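Teaching by Hand: An Interview with Lotte Smits

2025-05-02

Lotte Smits leads the demonstration programme at Skindari, the training centre in Jaltedbridge where operators teach pairs of robot arms to handle clothing and household linen. She joined the centre in February, having spent 7 years in the laundry services division of Meijer. The interview was conducted at the centre by Mared Dafis on behalf of the Tritudgate bulletin.

Ms Smits was asked first to explain the principle of the work for members who have not visited.

"The operator holds a pair of control handles, one for each hand, and the two arms follow," she said. "Every movement is recorded together with the camera view. When we have enough recordings of one task, they are used to train the software that will later attempt the task without a person. We do not write instructions for folding a sleeve. We fold the sleeve, many times, and we keep the record."

The present task is the folding of garments taken from a tray. Ms Smits said that folding had been chosen over simpler work at the request of the member laundries, which had ranked it first in their replies to last year's survey. She accepted that it was a demanding place to begin.

"A cup has the same shape each time you meet it. A shirt does not. The operator has to find an edge, decide whether it is the right edge, and take hold of it with two fingers that feel nothing. All of the judgement comes through the eyes."

New operators, she said, tend to use one arm and forget the other. The training schedule therefore gives considerable time to what the centre calls the waiting hand, in which one gripper keeps to the cloth and the other is held clear until it is needed.

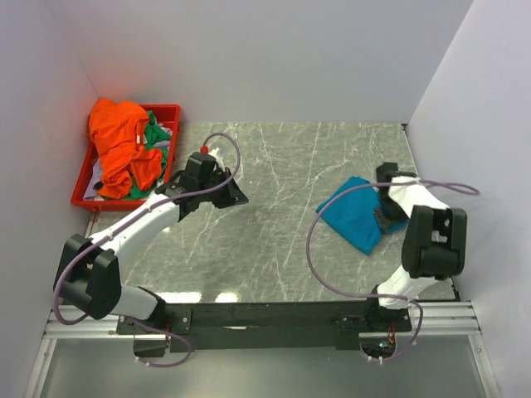
The training of operators

Operators at Skindari complete 33 hours of supervised practice before their recordings are admitted to the main collection. Dirk Dekker, who supervises this stage, joined the conversation at this point. He said that speed was discouraged in the first weeks.

"People arrive believing that they will be judged on how fast they work," Mr Dekker said. "We ask for even movement. If the operator hesitates over a corner, the hesitation goes into the recording, and the software may well learn to hesitate there too. It is better to pause before the reach, make up one's mind, and then go."

He added that mistakes were not always removed. A dropped hem that is picked up again and folded properly is kept and marked as a recovery. A garment that has been dragged off the table is not. The decision rests with the reviewer, at present Sem Goossens, who watches each recording in full before it is passed.

Ms Smits said that the review had been the subject of some discussion within the centre. Of the first 600 recordings made under the current procedure, 404 were accepted. She did not regard the figure as a poor one.

"We could have accepted more of them. Mr Goossens was strict on the final fold in particular, and I supported him. If the last movement is careless, the whole example teaches carelessness."

Asked what a reviewer looks for, she mentioned the position of the grippers before the first contact with a flat garment. Operators are taught to bring both arms to a similar height on the two sides and to settle there before closing the fingers.

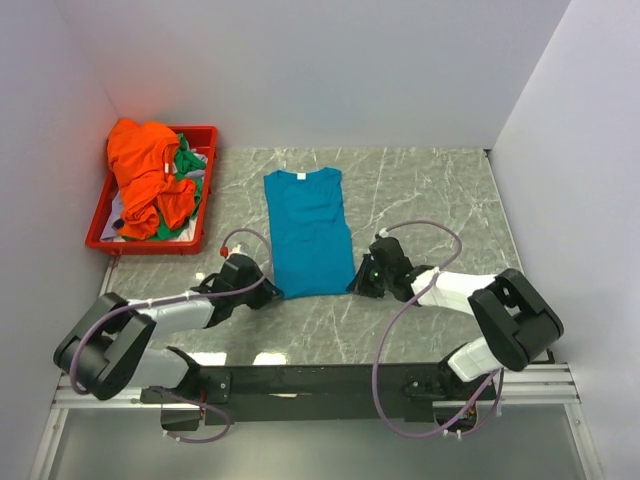
The grippers at either side of a teal T-shirt, with further garments in the red tray.

On the question of remote control over longer distances, Ms Smits was cautious. The centre has held one trial in which the operator sat at the Tritudgate offices and the arms were in Jaltedbridge. The delay was short, she said, but operators noticed it and began to move in small steps. Those recordings have been stored separately, and no decision has been taken on their use.

Kevin Correa, who represents the member laundries on the project, had submitted a question in writing. He wished to know whether staff with long experience of folding by hand made better operators than those without it.

"In the first week, no," Ms Smits replied. "They are often frustrated, as their own hands are so much better than the grippers. Later on, yes, I believe they do. They know where a shirt wants to crease. I would ask the laundries to keep sending them to us."

The next intake of operators will be trained on the same garments, with towels to follow. Laundries wishing to nominate staff should write to Mr Correa at the Tritudgate offices.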